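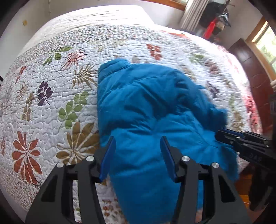

Cloth gets wrinkles when its threads are bent and stay bent. Most fabric is made of long threads, and when you drop clothes in a heap, the weight pushes the threads into folds. Look at the bright blue jacket on the flowered bedspread. It has soft creases, and one sleeve-like part is all bunched up. To smooth out a jacket like that, lay it flat with the front down. Pull each sleeve straight, then run your hands from the collar to the bottom.

Now fold it. Bring the 2 sleeves in across the back. Fold the bottom up to meet the collar. Count to 30 while you press gently with your palms.

Quilted covers work differently. Lines of stitching hold the layers together, so the filling can't slide into lumps.

Written by Mwangi Masanja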